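4. Failure During Folding on Shared Surfaces

Figure 4. Folding a navy towel on a padded bench in a gym, with a white towel spread beneath it and a light gray towel bunched to its left and a lined basket alongside.

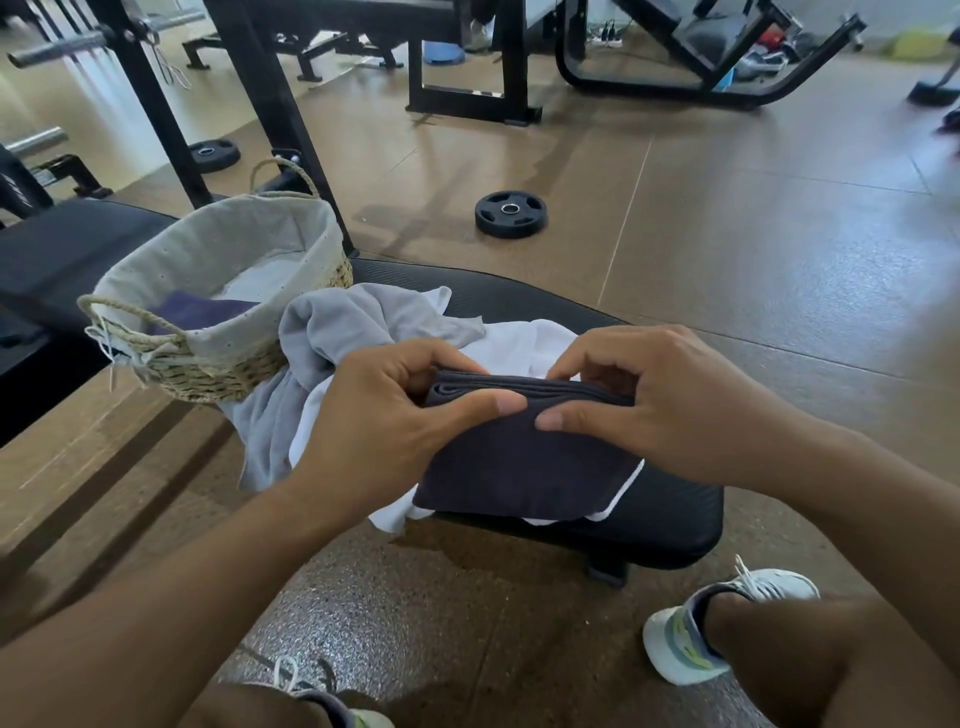
Huệ Võ, reading a draft of this section, objected that we had called the fault a perception error, when the perception module had reported low confidence every time and the controller had gone ahead anyway. We agree, and the section has been rewritten on that basis. The earlier title, "Layer Confusion," is kept only in the log names.

4.1 The task and the fault

The task is to take one towel at a time from a pile, fold it on a bench, and place it in a basket. The work surface is not cleared between towels. Folding takes place on top of whatever is left of the pile, as in Figure 4, where the navy towel is already several layers deep and the white one is spread loosely underneath it. People fold this way without trouble. They feel the lower towel move and let it go.

The robot consists of two Allska arms on a fixed-height base, with Aseck two-finger grippers and the Hendriks folding controller. The site was the Claklow gym, during normal opening hours. We ran 300 folds. Of these, 40 ended in the fault described here, which we call a carried layer. The gripper closes on the edge of the top towel and also on part of a towel below. The controller lifts. Both towels come up, the lower one still partly held down by its own weight or by whatever lies across it, and the arm reads the extra pull as normal cloth drag.

In most cases the result was a bad fold and nothing more. The lower towel ended up inside the upper one, or was dragged into a heap at the near edge of the bench. These cases cost time and had to be redone by hand, but nobody was at risk. A smaller group was more serious, and one of them led us to stop the trial for the rest of the day.

4.2 The Wednesday incident

The incident took place on a Wednesday, late in the morning. The robot had picked up the near corner of a towel on the bench and was starting the second fold. A gray towel lay under it. One end of that gray towel had been left hanging over the side of the bench, and its corner had become caught on the drawstring of the basket liner. We did not see this at the time. It was found afterward in the wrist camera recording.

The left gripper closed on both layers. When the arm lifted, the gray towel tightened and pulled on the drawstring, and the basket began to tip toward the bench. Force at the wrist rose past the limit and the arm went into a protective stop, as it should. It then came out of the stop with no operator input and lifted again. The basket went over onto the floor. The arm stopped a second time, restarted a second time, and was pulling the basket along the floor when Jailson Dantas pressed the emergency stop.

Nobody was hurt. Dantas had been standing outside the marked area, but he had to step into it to reach the button, and the button was on the same side of the robot as the moving basket. We count this as a separate fault in our layout, and it is covered in 4.5.

4.3 Why the arm restarted

The restart was the part that worried us most, and it took the longest to explain. The folding controller has a recovery behavior meant for light snags. If a protective stop is caused by force on the wrist, and the force then drops below the limit and stays there for 300 milliseconds, the controller treats the snag as cleared and resumes the motion from the point where it stopped. The idea is sound for cloth caught on a zipper or on the seam of a bench pad. A short pause lets the cloth relax and the fold can go on.

On the Wednesday run the force dropped for a different reason. The basket was tipping. As it leaned over, the cord went slack for a moment, and the moment was long enough. The controller saw a cleared snag and resumed. The second restart followed the same pattern when the basket reached the floor.

Two things should have prevented this. First, the recovery behavior was supposed to be switched off outside the lab. Lanying Guo had set it to off in the site configuration, but a controller update restored the default, and our start-up check compared only the motion limits and the tool settings. The recovery flag was not on the list. Second, the layer estimate for that grasp was marked as low confidence. The controller logged the warning and carried on, because a low-confidence estimate was allowed to pass if the grip width was within range. Two layers of thin towel fall within the same range as one layer of thick towel, so the width test told us very little.

It is this second point that Võ's objection concerns. The perception module did not know how many layers it had, and said so. The decision to lift was made elsewhere.

4.4 Conditions that made the fault more likely

We reviewed the recordings of all 40 carried-layer folds. The review was done by Thaís Caldeira and Anselmo Meireles separately, and differences were settled by watching the recording together. We report tendencies only. The folds were not balanced across conditions, and the towels were whatever the gym had washed that morning.

Carried layers were more common when the lower towel was crumpled than when it lay flat. A crumpled towel pushes a ridge up against the one above, and the gripper tends to approach at exactly that height. They were also more common near the front edge of the bench, where cloth from several towels hangs down together and the edges are hard to tell apart.

Color mattered less than we expected. A dark towel on a white one gives a clear visual edge, and we had assumed such cases would be safe. They were easier to see but not easier to grasp. The fingers come in from the side and slightly below, and what the camera sees from overhead does not decide what ends up between them. Several of the worst bad folds happened with strong contrast between the layers.

The padded surface also played a part. In the lab we fold on a hard table, and a gripper that comes in too low touches the table and stops. A bench pad gives. The finger sinks into it, slides under the lower towel, and reports no contact worth noting. We had tuned the approach height on the hard table and did not tune it again on site. This was a mistake and an easy one to avoid.

Cords and handles were not in our list of hazards at all. The collision model treated the basket as a plain box. The drawstring, the handles, and the loose top of the liner were left out, as they were thin and soft and were assumed to be harmless.

4.5 Changes made

The recovery behavior has been removed from the site build. A protective stop now stays in force until a person clears it at the panel. This makes the robot slower, and operators complained about it in the first few days. We have left it as it is.

The start-up check now compares the whole configuration file with the approved copy and refuses to start on any difference. Guo also asked for the update process to be blocked on site machines, and this has been done.

A grasp with a low-confidence layer estimate is no longer lifted. The gripper opens, backs off, and tries again from another point on the edge. If the second try is also low confidence, the robot stops and asks for help. Before any full lift, the arm now makes a short test lift and compares the pull with what a single towel of that size should give. The test catches cases where the lower towel is pinned. It does not reliably catch a lower towel that is free to move, and such folds still come out badly.

The basket is now kept beyond the reach of any towel hanging from the bench, and liner cords are tucked inside before work starts. Both measures depend on someone remembering them. We tried to have the camera check for loose cords but could not get a result we trusted, and the check is not part of the current system.

The emergency stop was moved to the outer edge of the marked area, and a second button was added on the opposite side. Floor space was a limit here. Benches and racks stood close to the robot, and there was no position from which one button could be reached by everybody without crossing the path of an arm.

4.6 What remains open

We resumed folding in September with these changes in place. The restart fault has not come back. Carried layers have, less often in the operators' judgment, though we have not run a second full trial and give no rate.

The remaining cases are mostly free lower towels near the front edge. Meireles has proposed that the robot clear the bench before each fold, moving the rest of the pile to one side. Caldeira's view is that this adds another grasp of the same kind, with the same chance of picking up two towels, and moves the fault to an earlier step. We have not tested either position. A fingertip sensor that can feel one layer slide against another would address the problem more directly, but the grippers used in this work have no room for one without new fingers, and those are still being made.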